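Sewing and Repair Evenings at Grendside: Frequently Asked Questions
Updated Jul 19, 2019
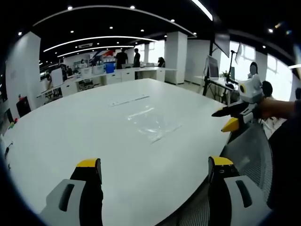 Tariq Ghauri wrote to us after his first evening that the page should say more clearly what a beginner must bring, as he came with three pairs of trousers and no thread. So we have written the answers again, and we hope they are now easier to follow.

Do I need to know how to sew?
No. Most people who come have sewn a button or nothing at all. If you can thread a needle, you can start with a hem on your first evening.

What should I bring?
The clothes you want to repair, washed and dry. Thread in the right colour, if you have it. We keep black, white, grey and navy thread, but we cannot keep every colour. Please bring also your glasses if you use them for reading.

How many places are there?
12 places on each evening. Please book by e-mail before noon of the same day. If you cannot come, tell us, so that the place goes to the next person on the list.

How much does it cost?
The evening costs 5 pounds, paid at the door in cash. Needles and pins are included. Zips you pay separately, according to the length.

Can you repair the clothes for me?
This we do not do. We show you how, and you make the repair yourself. For a lined coat or a wedding dress it is better to ask the Hashmi shop, which takes such work.

How do I measure for a hem?
Put on the trousers with the shoes you will wear with them. Fold the cloth up, pin it, and measure the fold on both legs. The two numbers are often not the same, and then you should keep both and not make an average.

Can I bring my own machine?
Yes, but come ten minutes early to find a place near a socket. The cable must be in good condition.

Are children allowed?
From the age of ten, together with an adult. The child needs a booked place too.

My jeans were torn again beside the patch. What did I do wrong?
Probably the patch was too small. It should reach the strong cloth on all sides, at least two centimetres past the thin part.

Are there evenings in January?
Yes, but we begin in the second week of the month.

Who can I ask if my question is not here?
Write to Talha Lashari, or telephone the Grendside office and ask for extension 261.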